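Home Features Interviews Homes Archive Contact

Painting it white

Rosalinda Baluyot paints furniture white. She does chairs mostly, then bedside tables, cots, shelves and the odd bathroom stool. Her workshop is Unit 301 on the Drendard estate, and in February it is cold enough that she keeps her tins of paint in the office overnight with a small heater on.

She started with a bentwood chair from her aunt's house. It had been varnished at least twice and the second coat had gone sticky. "I wanted it out of my sight or I wanted it white," she says. "I had a tin of white left over from the bathroom. It was the wrong paint and it chipped off in a week, so I did it again."

The second attempt took her a month of evenings. She still has the chair and uses it at her desk. The paint on the front rail has yellowed slightly and she has left it alone.

Curved pieces are the ones people bring her most. A flat shelf is easy enough to do at home with a roller, she says, but a rounded back or a hooped arm shows every run. She uses a brush on curves, works along the length of the piece and does not go back over it once the paint has begun to drag.

"People load the brush too much. They want it covered in one coat. White never covers in one coat, and if you try you get a fat line on the underside where it has all slid down. Then you have to wait three days and sand that off."

I asked what she does before the first coat. She washes everything with sugar soap, rinses it, and leaves it until the next day. Then she sands with 180 grit, wipes it down and puts on a primer that blocks stains. Old pine gets two coats of primer, as the knots come through otherwise. Oak sometimes gets three.

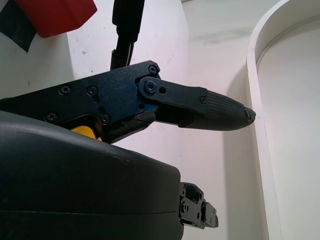
Halvard Kvam puts more of it down to the sanding between coats, and reckons that most people who are unhappy with a white finish skipped it once the surface looked good enough. Baluyot agrees with that up to a point. She sands lightly after the primer and again after the first top coat, and stops there.

"You can sand for ever. A chair is going to be sat on. I would sooner spend the time on the edges, which is where it wears."

She has no strong feelings about which white. Customers bring in paint cards and worry over them, and she paints two or three samples on offcuts and tells them to take these home and look at them in the morning and again with the lamp on. Most pick the warmer one. For nurseries she is asked for bright white and will do it, though she warns parents that it shows scuffs sooner.

A single dining chair costs £145, including stripping. She knows this is more than some people paid for the chair. She turns away anything with woodworm and anything where the joints have gone, unless the owner gets them reglued first. There is a man two units down who does that, and the pair of them send work back and forth.

Last year she finished up to 200 pieces, the largest a dresser that had to come in through the loading door in two halves. She did not enjoy it. "Drawers," she says. "You paint a drawer front nicely, you put it back, and it sticks. Then you are planing the side and touching up, and the touch-up is a different white from the rest until it dries."

For cleaning she recommends a damp cloth and a drop of washing-up liquid. Cream cleaner takes the shine off in patches. Tea should be wiped up straight away, and turmeric is hopeless.

She is booked until the spring and is taking names for after that.

Comments (3)

Cherry Mae Fajardo
I did our kitchen chairs last summer and got exactly the fat line she talks about, on all of them. Will try less paint on the brush.

Ubaldo Rizzi
Does she use oil or water based for the top coat? The article doesn't say. I've had oil based go yellow behind a door in under a year.

Erlinda Yap
Water based for me, Ubaldo, but give it a good fortnight before you put anything heavy on it. I marked a shelf with a plant pot.

Contact us | © Ovow Homes | Back to top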